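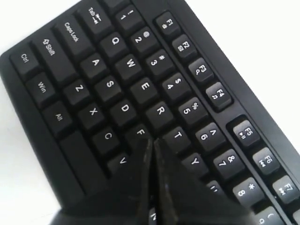 Martes 26 de julio, visita al taller de Pemden. Escribo rápido que sale el tren. Nos tocó la prueba de tecleo y falló: a la segunda palabra el brazo perdió la referencia de altura y apretó de más. Parada de emergencia, Dalva Prado la pulsó enseguida. Sin heridos, menos mal. Reanudaron al 20 % de velocidad, con todos detras de la línea.

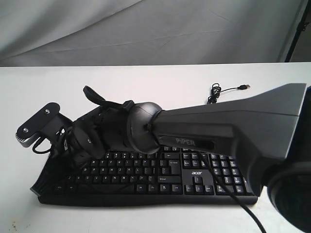
El brazo PiPER sobre el teclado Acer.

Causa, ni idea todavia. Informe en septiembre, dicen.

2 comentarios · 87 compartidos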